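Speaker notes: Two grippers, one wrist camera
Print this page | E-mail this page
Shares: 5 | Comments: 0

Slide 1. Title

Leave it up while people sit down. Slot is 5 minutes over the usual length, so no need to rush the tables. Ask for questions on the camera mount to be held until slide 9.

Slide 2. What was compared

Two parallel grippers on the same arm, same controller, same table. The Berkier has rigid fingers with a tapered tip. The Onyeka has a compliant finger with a replaceable pad. Both were driven through the Mernolport controller with its stock firmware. Nothing was tuned for one gripper that was not tuned for the other, apart from the closing force, which has to be set per gripper (slide 5).

Say early that this was a bench trial. The numbers apply to this arm and this set of objects. Anybody running a different wrist flange should expect to redo the calibration part at least.

Slide 3. Test procedure

Each trial was one approach, one close, one lift, a hold, and one place. The hold was 5 seconds at a fixed height. A trial passed if the object was still in the fingers at the end of the hold and was released inside the target square. A regrasp counted as a fail. Dropping it on the way to the square also counted as a fail, even when it landed in the square, which did happen.

298 trials in total. 164 of those were on the Berkier. The remainder were on the Onyeka, which lost an afternoon of bench time to a cable fault. The uneven split is the reason the next slides show rates and not raw counts. Do not get drawn into significance testing here. The backup slide has the intervals.

Slide 4. Object set

Small household and travel items, chosen for awkward outlines and surfaces. Flat, rounded, glossy, patterned. No food, no liquids, no glass. Objects were put down by hand at whatever angle they came to rest, then nudged only if they were outside reach.

Mention that long objects placed on a diagonal were kept in. Earlier work at the Gondia bench squared everything to the table edge and the results looked better than they should have.

Slide 5. Closing force

The Berkier accepts a force setting as a percentage of maximum. We ran it at 60. Below that it slipped on smooth casings, and above that it began to tip flat objects up on one edge before the lift started. The Onyeka has no equivalent percentage; it takes a pad travel limit instead, so the two settings cannot be matched directly. We set the Onyeka by lifting the same reference block until it stopped sliding.

Someone will say this is unfair to the Onyeka. Reply: the reference block is in the shared folder, try it with your own value and send the log.

Slide 6. Results, short version

Rigid tips did better on thin objects lying flat. Compliant pads did better on anything with a curved side. On boxes there was no difference worth arguing over. Placement accuracy was slightly better with the Berkier, and most of the gap came from the Onyeka pad holding on for a moment after the open command.

Pause here. Let them read the chart. The vertical axis does not start at zero, point that out before someone else does.

Slide 7. Wrist camera

The camera sits at the wrist and looks down past the fingers, so both tips show at the bottom of the view. This costs some picture area and is worth it. With the tips visible, the offset between finger centre and object edge can be read directly from the picture, and a bent or loose tip shows up without a separate check.

Two things caused trouble. Glare was the first: a bevelled or curved edge returns a bright band, and the edge finder tends to lock on to the band. The second was printing and surface pattern on the object, which pulls the feature matcher away from the outline. Turning down exposure helped with the first and did nothing for the second.

Slide 8. Approach view

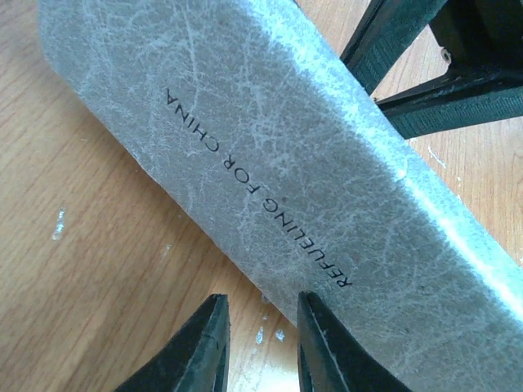 Does the wrist camera need recalibrating after every finger swap?
Only when the new fingers have a different length or tip shape. For a like-for-like swap, check the tip position against the stored one and carry on if it matches.

Talking points for this slide: fingers open, one on each side of the near edge. Glossy streak along the upper long edge, text and fine veining on the face, REFUELING FOR CHINA reading upside down from the camera side. The object runs past the view at the lower right, so the far end has to come from an overview camera or from an earlier, higher pose. Wood grain runs nearly parallel to the long axis, and a line detector will happily return the grain.

Slide 9. Camera mount

Printed bracket, two screws, threadlocker on both. Route the cable on the outside of the wrist or it will snag at full rotation. The cable fault mentioned on slide 3 was exactly this. The revised bracket drawing went up in June.

Slide 10. Next

Repeat the Onyeka runs to even up the counts. Add a diffuser to the lamp. Log finger current at close on both grippers, if the Mernolport will pass it through at a usable rate.

Leave this slide up for questions.

We use cookies to remember your settings. Accept | Manage choices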